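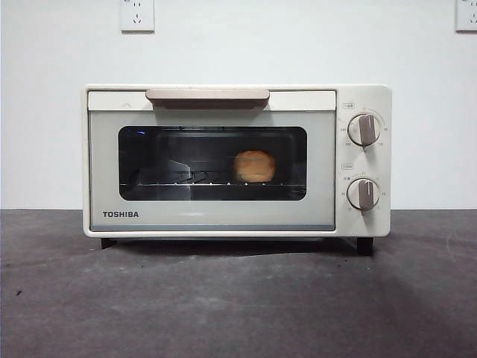 Cream toaster oven, dark grey worktop.

Weekend breakfast cook wanted -- Usirer Café, Drandham

Small café, 51 seats, bottom end of Haverford Road. Our last cook moved away in August and we've been muddling through. Need someone soon.

Two mornings a week, 6.30 start, finished by 2. Extra shifts in the school holidays if you want them. Busy days we do about 200 covers so you need to be quick and not mind noise.

What you'll be doing: full breakfasts, eggs every way, porridge, toasties, soup for lunch. Keeping the fridge labels up to date. Some washing up, we all do it.

Must have: food hygeine certificate (level 2), a year or so in a kitchen, own way of getting here -- first bus is the 372 and it's too late for opening. Baking a plus. Students fine.

Free meal on shift, tips split evenly. £300 bonus after six months. Pay depends on experience, ask.

To apply drop a CV in to Harriet Kasprzak at the counter, or Ruairi Aitken if shes out. Trial shift is paid. Start September 2022, earlier if you can.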